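**Kitchen shelf and dish swap, May 15, 2023**

The dish swap is back on for July. We held one last year in the ground floor hall at Mimcombe and people have been asking since winter when the next one would be. The hall is booked from 2 in the afternoon and we will start putting tables up an hour before that.

Bring plates, bowls, saucers, cups and serving dishes. Odd ones are fine. Last time the full sets went slowly and the single pieces were gone in the first half hour, mostly to people in the smaller units who don't have room for eight of anything. Chips on the rim are not fine, and neither are cracks, even old ones that have held up for years. Pans can come if they are clean on the bottom. No knives this year.

Bhupendra Chaturvedi in the Solanki building is taking early drop-offs. Wrap each piece in newspaper or an old pillowcase and write your unit number on the bag. He has space for about 35 bags in the storage room and after that he will have to turn people away until the day itself. Ring 254 at the Solanki door, and please not after nine at night.

A few notes on sorting at home before you bring things over. Put everything out on one table, on top of a cloth so nothing slides or gets scratched. Take it all out of the cupboard, including what sits at the back. Stack by size only after you have looked at each piece on its own, front and underneath. Small saucers get lost between bigger plates and come out chipped, so keep those in a separate pile with paper between them.

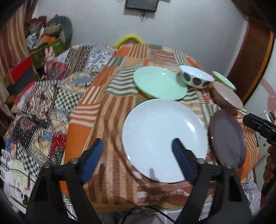 Color matters more than people expect when they are picking. Last year the tables were set up by type, with all the bowls together, and it was hard to find a plate to go with a bowl you liked. We are going to try grouping by color this time – whites and creams by the windows, greens and blues in the middle, pinks and everything else near the door. If it makes a mess of things we will go back to the old way.

Leftovers go to the Larkovar shelf, where anyone can take them for the rest of the month. The shelf was rebuilt in the spring and holds a good deal more than it used to. Clurkska residents can use it too, same as before.

We still need two folding tables and a dolly. Leave a note in the office box if you have either one.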